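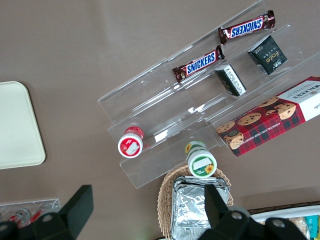 23 June 2021 – shelf tidying, Rusbridge bench

Ran the restock task again with Ju-won Seo. 13 attempts on the tiered stand, clear acrylic as before. Depth on the shelf lips is still poor; the planner treats the channels as gaps. Chocolate bars are the easy case. Small jars are worse – a round lid gives the fingers little margin near the front edge. Foil in the basket upsets the depth map too.

A shop assistant would not call this done. Two runs needed a hand on the stop button.

To do: matt spray on the spare stand, repeat jars only. Ask Obura for the March logs.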